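**Desk and document storage — guidance for shared workrooms**

Desks are to be cleared at the end of each working period. Papers in current use belong in a rigid file box with a closing flap, one box per subject. Loose sheets should be squared before the flap is fastened. Fill in the label before the box is put away.
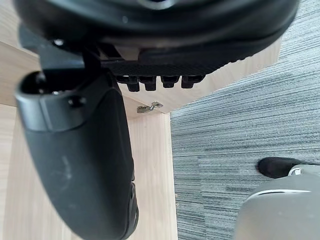
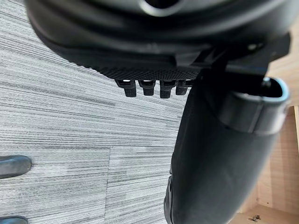
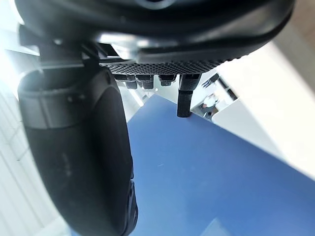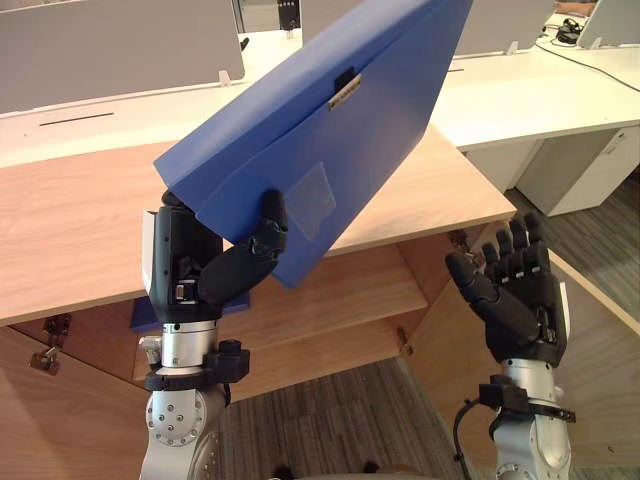
*Last picture: blue plastic file box with metal clasp and clear label pocket, at a light wooden desk.*

Wipe wood-grain tops along the grain with a damp cloth — never a soaked one — and dry the edges. Brackets under the desktop are checked every November. Boxes untouched for 16 months go to the Likby store.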